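Getting more out of a shared dryer

These notes are for anyone using a coin or card laundry, or the machines in the basement of an apartment building. Most of it applies at home too.

Before you load

Open the door all the way and look in the drum. Socks and face cloths stick to the back wall, and a quick sweep with your hand will find them. Check the rubber around the opening for gum, pen ink or bits of tissue, and wipe it with a damp cloth if you see any.

Clean the lint filter every load, even if the last person seems to have done it. On many front loaders it sits along the lower lip of the opening. Roll the lint off with your fingers. If it feels waxy — dryer sheets will do that — wash it at home-sink temperature with a drop of dish soap and let it dry before it goes back in.

Loading

Half to two-thirds full is plenty. Shake each piece out as it goes in. Sheets and duvet covers go in on their own, or they swallow everything else. Do up zippers and turn dark colours inside out.

Bring a basket with holes or slots in the sides. Damp clothes sitting in a solid tub go musty faster. Set it on the floor beside the open door so nothing drips across the room, and keep one or two bright items on top so you can spot your own basket when it's busy.

Timing

Light cottons and tea towels: 25 minutes on medium, then check. Towels and jeans take longer. Give everything 10 minutes on cool at the end if the machine allows it. Note the number on the dryer before you walk away, especially where the machines are stacked and all the same grey.

Taking things out

Fold shirts first while they are still warm. Leave the door ajar when you go and take your lint with you to the bin. 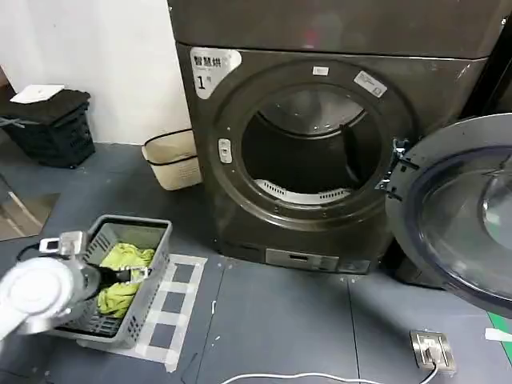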